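Which robot hand is best at the washing-up?

By the Zinside robot kitchen team 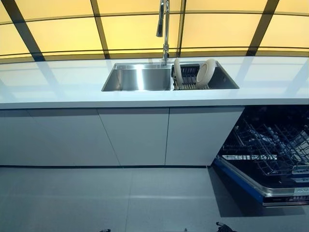
I have a job that makes my friends laugh. I spend my days asking robots to tidy up plates! My task this spring was to compare two kinds of robot hand and find out which one copes best with dishes. A robot hand is called a gripper, and it can look nothing like yours. Some have two fingers, some have three, and some are just a rubber sucker on a stick.

The two I tested are called Fotus and Vevetti. Fotus has stiff fingers that close like a pair of tongs. Vevetti has bendy fingers that curl a little when they touch something, a bit like a banana skin folding over.

Try this at home (with a plastic plate, please). Pick it up using only your thumb and one finger. Easy? Now do it with your eyes shut and a thick woolly glove on. That is much closer to what a robot has to deal with. It can't feel a plate slipping the way you can, unless somebody gives it a special sensor.

So how do you make a test fair? You change one thing and keep everything else the same. I used the same plate, the same starting place and the same robot arm, and only swapped the gripper. Each one got 50 goes at lifting the plate out of a rack and putting it in a dishwasher. If the plate wobbled but stayed put, that still counted as a success. If it fell, I wrote down a big sad X.

Fotus dropped it 12 times. It was quick, and it was brilliant at sliding its thin fingers between the wires of the rack, but smooth plates kept twisting round in its grip. Vevetti managed 41 good lifts, so that's nine drops. Better! But it was slow, and its chubby fingers kept bumping the wires on the way in.

Then there's the seeing part. Our robot looks through a camera on its head, and shiny things muddle it terribly. A steel sink is full of reflections, and a robot can mistake a bright streak for the edge of something real. You do this too, by the way - have you ever reached for a spoon in the bath and missed, all because of how the water bends the light?

The computer that tells the arm where to go is called the controller. Ours is a Sarkar, and I've started trying it at a slower speed to see if Fotus stops dropping things. I've only done a few goes so far. Fotus is holding on nicely, but my lunch break is getting very, very long.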